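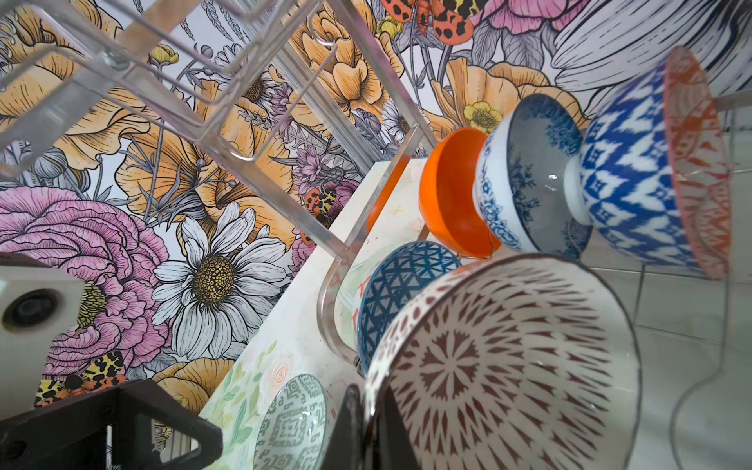
Dish rack task, wrist camera view.

Posted in February by Llinos Ellis, Fernton

WANTED: people to teach a robot arm to handle dishes. Paid, part time, starting as soon as we can fill the spots.

Quick version – we're collecting examples for a learning system. You move the arm by hand controller, it follows, everything gets recorded. Bowls and a rack, over and over. We have around 2000 good runs so far and want 3000 before we move on to cups and glasses. Four openings right now, maybe a fifth later if Elin can free up another station.

No robot background needed. Really. Some of our best people came from restaurant kitchens and one from a fabric store. What we look for:

- steady hands, OK with standing for most of a shift
- patience with doing the same small job many times and not getting sloppy at the end
- can follow a written task sheet (one page, plain English)
- fine with being told a run doesnt count and has to be done over
- 18 or older, allowed to work in the US

Video games help a bit. Piano too, so says Dilwyn. Left-handed people please apply, we are short on left-handed examples. 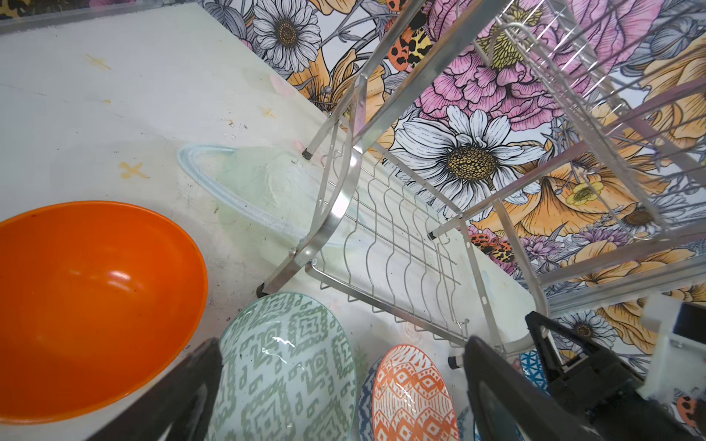 A run is short. Read the sheet, set the bowls out the way it says, start recording, do the task, stop, mark it good or bad, reset. Then again with a different layout. We change bowls, racks and surfaces between batches so the system doesn't just memorize one kitchen. Patterned stuff is on purpose. So are the shiny racks.

Please mark your bad runs honestly!! A drop or a missed grab is no problem, happens to all of us, and we keep some of those seperately. What hurts is a bad run marked good. Lindiwe Nel reviews a share of every shift and will go over hers with you the next morning. She's nice about it.

Hours: mornings 8 to noon or afternoons 1 to 5, pick one and stick with it if you can. Training is 2 shifts, paid the same as regular work. Breaks are paid. Pay is hourly, never per run – we tried per run once and people rushed.

Where: Nakton building, room 236, side entrance off the parking lot. The front door stays locked. Bus stops across the street. Closed shoes please, and no dangly bracelets near the arm.

What gets recorded: the wrist camera, the arm's movements, your run notes. Your hands may show up when you reset the bowls. No audio. You'll sign a form about this before your first shift, ask for it ahead of time if you want to read it at home.

To apply: a few lines to Elin Craddock at the Fernton front desk, email or paper, either works. Say which half of the day you want, when you can start, and any job you've had where you used your hands a lot. Resume optional. No cover letters, we wont have time to read them.

We'll call people in for a tryout with the controller, half an hour, also paid. First tryouts are later in February and we will keep going until the spots are full.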